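Progress report to the Follham Fund: the Govholm kitchen papers
By Anneliese Hamann
7/4/21
Last updated in July
14 shares | 2 comments

Dear friends at the Fund,

I promised you a short letter at the halfway point and I'm afraid this has turned into a long one, so please do get yourselves a cup of something before you start. I have had such a good time with this project that I find it hard to leave things out. The formal part (what we said we would do, and where we are with it) comes first, and after that I have let myself wander a little.

You'll remember that your grant was for collecting, copying and eventually printing the handwritten recipes of Govholm and the farms out toward Gosomstead, along with whatever people could tell us about the cooks who wrote them down. We asked for nine months of support to do the collecting and the first round of transcription. The collecting is nearly finished. Transcription is behind, and I will come to that.

Where we are now

We have 102 recipes copied and filed. They come from 21 households, which is more than I dared to hope for when I was knocking on doors in the rain with a leaflet nobody could read because the ink had run. Some families lent us a single card. One family lent us a whole butter tub of papers, held together with a rubber band that snapped the moment I touched it, and I spent the rest of that evening on the floor putting things back in order from a photo on my phone.

Every original has been scanned on both sides, because the backs are often better than the fronts. We have found shopping lists, a sum for fence posts, the score of a card game and a rather cross note to a milkman. All of it is going into the file under the same number as the recipe. Originals go home to their owners inside a clear sleeve with a printed copy in larger type, and I can't tell you how much the large type has been appreciated. I wish I had thought of it for the leaflet!

The recorded conversations are going well too. I had planned on sitting people down at a table with a list of questions, and the first two of those were stiff as boards, poor things. Then I tried talking while something was actually being cooked, and it was a different world. The sound is worse (lids, taps, a dog) but the talk is so much better that I have given up the table altogether. I hope you'll forgive the clatter when you hear the recordings.

What has been slow

Transcription. The old handwriting is part of it, and I underestimated how long it takes to type up a page where the ink has gone brown and somebody has set a wet spoon on the sugar. The larger part is measures. A great many of these recipes don't use cups or ounces at all. They say "the blue bowl, not full" or "flour until it's right" or "butter as for Sunday." One plum cake simply begins "Make the usual dough," and the family has been arguing ever since about what the usual dough was.

I went back and forth on how to handle this. In the end I decided that the printed version should give the words just as they were written, and then, in a second column, our best working amounts, tested in a home kitchen. This means every recipe has to be baked or cooked at least once before it can go to the printer, and some of them have needed three tries. The potato dumplings fell apart twice. The third batch held together, though I would call them sturdy more than light. 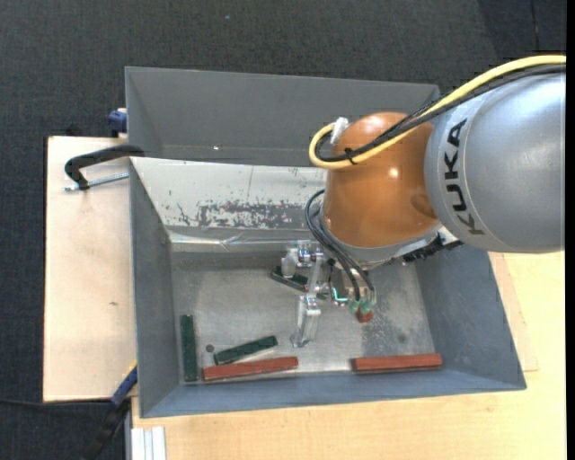 KUKA arm above a gray metal bin of small rectangular blocks.

The testing has also brought up a question I hadn't thought of at all, which is ovens. Almost everything written before a certain point was meant for a wood stove, and the instructions are about the fire and hardly about the food. "Put in after the bread" makes perfect sense if the bread has just come out and the oven is cooling, and no sense whatever in a modern kitchen. I have been keeping a notebook of these phrases and what temperature seems to match each of them, and I'd like to print it as a page at the back of the book. If you happen to know of anyone who still bakes in a wood oven on a regular basis, I would be so grateful for an introduction. I have read what I can, but it isn't the same as standing next to someone who knows.

I should be frank about the schedule. I had told you transcription would be done along with the collecting, and it won't be. My present guess is that it will run on into the fall. I am not asking for more money for this. The travel line is underspent, as most of the farms turned out to be willing to bring their papers to me on market day, and with your permission I would move what is left there over to typing and ingredients. There's a note on it with the accounts I mailed separately.

Things I want you to know about

The Ragab notebook. This is the find of the project so far, and I know I mentioned it on the phone, but I was so excited then that I doubt I made sense. The Ragab bakery closed long ago, and everybody in Govholm over a certain age will tell you about the seeded rolls. We had assumed the recipes were gone. Then a school exercise book turned up in a sideboard, with the bakery's working quantities in pencil, all for enormous batches, and small corrections in the margins by at least one other hand. The rolls are in it. So is a honey bread I had never heard anyone mention, with a line under it that reads "only when asked."

Scaling those quantities down for a home oven is harder than dividing. I tried plain division first and got something like a doorstop. The dough wants much more time in small amounts, and I suspect the flour was different as well. I have written to a mill to ask. Meanwhile the latest batch of rolls went around to some of the people who remember the shop, and the verdict was "close, but too polite," which I have been puzzling over ever since. More salt, I think. Or perhaps more crust.

The pickle page. There is a great deal of disagreement between Govholm and Gosomstead over whether dill cucumbers should have a currant leaf in the jar. I had meant to choose one version for the book. I have now been spoken to about this, kindly but firmly, on both sides of the river, and both versions will be going in, on facing pages, in the same size of type.

Safety. Some of the old preserving methods are not ones I would want anybody to follow today, and I've been careful here. Anything bottled or cured will be printed as it was written, because it belongs to the record, but with a clear line saying that it is there to be read and pointing to current home canning advice. I haven't tested any of these myself and I won't be. If the Fund has standard wording it prefers for this sort of thing, please send it along and I'll use yours.

Names. Several of the recipe cards carry other people's names, as in "so-and-so's ginger cake," and in a small place these things matter. I'm asking each family before printing a name. Most are delighted. Where we can't find anyone to ask, we'll give only the title of the dish and leave the cook's name in the file. It pains me a bit, as the names are half the charm, but I think it's right.

What comes next

I still have a few visits to make on the Gosomstead side, mostly to people who said "come back after haymaking" and meant it. After that the collecting is closed, although I suspect papers will go on arriving in my mailbox for years. Then it's typing and testing through the rest of the summer, soups and meat dishes first and baking later on when the kitchen is bearable again. (Steamed puddings in this heat – never again.)

For the book, I have had a first talk with the printer about paper. I'd love something with a bit of a coating that will stand a splash, and a binding that stays open flat on a counter. The stitched binding costs more than the glued one. I'm waiting for both prices in writing and will send them on to you before I agree to anything.

I would also like to hold a supper for the families who lent us their papers, with the dishes made from their own recipes. It wasn't in the original plan and it needn't cost the Fund anything, as people have already begun telling me what they're going to bring. You would be very welcome. I only ask that you come hungry, and that you don't express an opinion on the currant leaf.

Two small practical matters before I let you go. The spare memory card for the recorder has been bought and the receipt is with the accounts. And the address you have for me is still the old one – letters do reach me, but they take the long way around, so please use the one at the top of the accounts sheet from now on.

Thank you, truly, for your patience and for trusting me with this. I had a note last week from a woman who had cooked her grandmother's barley soup from our large-print copy, after years of thinking the recipe was lost in a move. She said it needed more pepper, and that her grandmother had always said so too. I've penciled that in beside the recipe.

With warm regards,
Anneliese Hamann
Govholm

2 comments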